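Budgeting for the Second Gripper

When Irkton set its automation budget in November, the plan covered 2 robot arms and 3 sets of gripper fingers. Simulation came first. Planners at the firm tested the dark, smooth-faced fingers over a wood-grain tabletop on screen before any purchase order was signed. 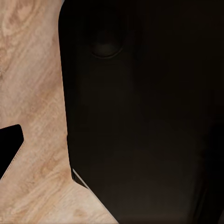 What the Budget Left Out

Spare fingers added $2,000 to the Enudance quote. Installation by Avram brought a further $3,729. Irkton now asks every supplier to list both items separately.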